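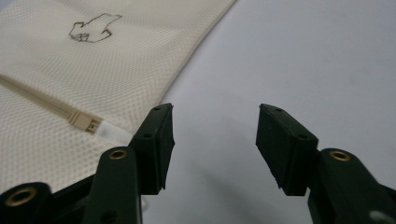 I have been trying to learn to draw since November, at an evening class in a room over the old library in Pidgate. I am forty-odd, I have a job that asks nothing of my hands beyond typing, and the last thing I drew with any conviction was a horse for a school project, which my teacher marked as a very good table. My standards are therefore flexible. Take the little black doodle on the white mesh laundry bag: a wobbly, lumpy outline with a few short strokes at one end, and it could be a small animal or it could be a hand pointing at something. I find I'm on its side. Whatever it is, it got drawn, and on mesh too, which has all those tiny diamond holes to get over. I can't manage a pear on proper paper.

The class is run by Chinyere Akinola, who paints large wet-looking landscapes and is far too good for us. Her first instruction was to stop drawing what we thought was there and draw what was there. I wrote this down. I have since drawn a great many things that I thought were there.

We began with pears. I had assumed pears would be a warm-up, the artistic equivalent of touching your toes, and that by week two we would be on to faces and possibly horses. We did pears for five weeks. There is a lot going on in a pear if you are made to look at one for two hours. It has a shoulder. It has a dark side and then, just inside the dark side, a lighter bit where the table bounces up at it, and if you leave that out your pear looks like a hole. Mine looked like a hole. Then I learned about the lighter bit and put it in everywhere, and after that they looked like lightbulbs.

The other thing I learned is that you can spend a shocking amount of money on pencils. There is a shop in Claltberg that sells nothing else, or nothing else that I noticed, and I went in for a rubber and came out with a tin of Trinik pencils in every grade from "scratches the paper" to "basically soot". I use 2 of them. The rest are very sharp and make me feel guilty whenever I open the lid.

I also bought a sketchbook so handsome that I couldn't bring myself to put anything in it. It sat on the shelf for a month being admired. Chinyere's advice was to ruin the first page on purpose and get it over with, so I drew my own left foot, and I can report that the page is thoroughly ruined.

What I hadn't reckoned with is how annoying it makes the rest of your life. I sit in meetings looking at people's ears. Ears are ridiculous. I had thought they went somewhere near the top of the head, like a bear's, and they don't, they start at the eyebrows and finish at the bottom of the nose, on everyone, and now I check. I checked on the bus so thoroughly that a man moved seats.

In spring I went to Toledo for a few days, partly for the food and partly because I had a picture in my mind of myself on a wall with a sketchbook, looking weathered. I did find a wall. I sat on it and drew the city across the river, which took most of a morning and came out like a dropped tray. A little boy stood behind me for a while and then went to fetch his sister, and she looked at it too, and neither of them said a thing. They gave me a crisp.

I took 800 photos on that trip and I haven't looked at them since. The drawing I have looked at quite often. It is bad, the bridge is leaning and the cathedral has gone off on its own somewhere, but I remember the wall being colder than I'd expected and somebody's radio going on below - football, by the sound of it - and I don't remember anything at all about taking the photos.

Next term is hands. Chinyere says everyone dreads hands and that we should practise over the break by drawing our own, in any position we like. So far I have done a fist, which is mostly a potato, and one holding a mug, where the mug is rather good.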